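The towel robots are here, and I have opinions

I fold for a living. Have done for a good long while, first at a hotel and now at Popescu, the linen service out on the edge of Sulturbridge, where I'm the lead on the finishing floor. So when our management told us in November that they were paying for a folding trial with a small automation outfit called Idari, you can imagine how the break room took it. I got myself invited to the Idari workshop for an afternoon (I asked nicely, twice) and I've been chewing on it ever since.

Striped cloth, blue tape and brown board in three of these, and the second is the tape up close on the tabletop: 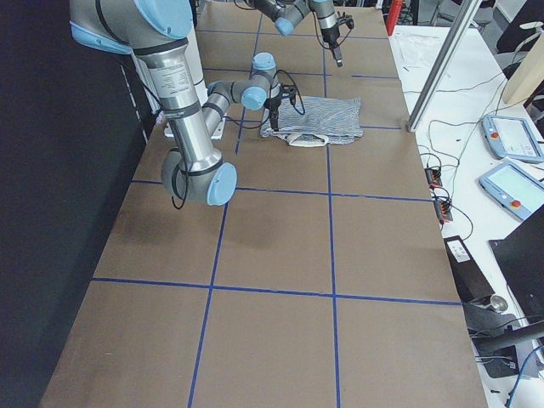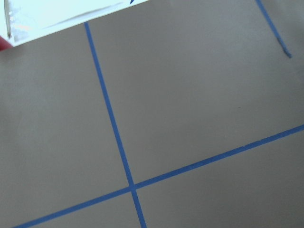
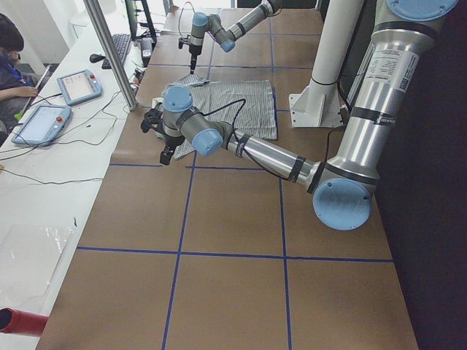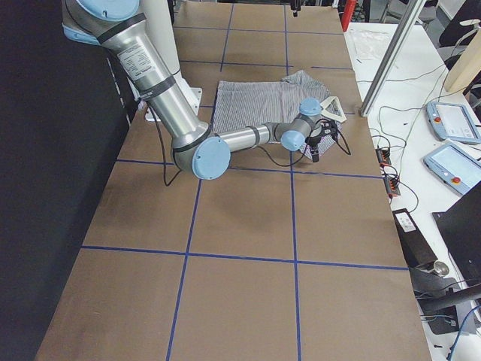 What I thought I'd feel, and what I felt

I went in ready to be scared or ready to laugh, and I couldn't manage either one. Mostly I felt like I was watching a trainee. You know how a new hire picks up a towel on day one? They go for whatever's closest and then look surprised when the rest of it comes along in a bunch. I kept wanting to reach in and say no, honey, get the corner!

Todor Petkov, who was showing me around, asked how I find a corner. And I stood there with my mouth open, because I've never once found a corner. My hands just go there. I've folded in the dark during a power cut. He wanted it in steps, and it took me most of an hour to give him a bad answer. Turns out (sorry, Todor) that I pinch, slide and flick, and the flick is doing most of the work.

That's the part I want to talk about, since all the arguing at work is over the other part, the jobs.

Okay, the jobs, quickly

There are 205 of us at Popescu. I don't believe for a second that the plan is to keep 205 of us forever, and I'd respect the office more if they'd quit saying "nobody's going anywhere" in that soothing voice. People leave laundries all the time. Shoulders go, wrists go, somebody's cousin gets them on at the Norix warehouse for better money. What will happen is that those people won't be replaced. That's a cut, it's just a slow one, and I wish we'd call it that and bargain over it like grown-ups.

But I also won't pretend the work is something to be protected exactly as it is. On my best shift I did 902 hand towels. I was proud of it and then I couldn't open a jar for 2 days. If a machine wants the hand towels, it can have the hand towels, with my blessing and a bow on top. What I'm keeping are the fitted sheets, the stained ones, the napkins somebody has shoved a steak knife into. Anything where you have to look at it and decide.

Who gets to be the teacher

So back to Todor and his question. Somebody has to tell these engineers how cloth behaves, and the somebody is us. Every trick they get into that thing will have started in a pair of hands like Philomena's (Philomena Mac an tSaoi, fastest pillowcase on our floor, no contest). And as it stands she'd be asked to show them on her regular hourly rate, between loads, as a favor.

I don't like that one bit. If your know-how is going into the machine, you should be paid for the know-how, separately, in writing, before anybody sets up a table. I said so to Mogens Skov, our operations manager, and he told me it was "an interesting thought," which I've learned to translate. I've brought it up again since. I'm going to keep bringing it up.

I'd also like training that is really training. Severyn Maksymiv on nights already fixes our ironer with a flashlight in his teeth, and he could learn to run a pair of robot arms faster than anybody the office might hire in. He's asked. He was told the vendor handles that side. Well, the vendor is an hour's drive away, and night shift is night shift.

I don't think the people at Idari are villains, by the way. They gave me coffee and they listened, and Todor wrote down "flick" and underlined it. They were more curious about my job than anybody at Popescu has been in years, which stung a little on the drive home.

The next floor meeting is at two in the afternoon, upstairs, and nights can dial in. I'm bringing the pay question on paper this time, with a hundred copies, and if you work with me and you're reading this, please come and grab one.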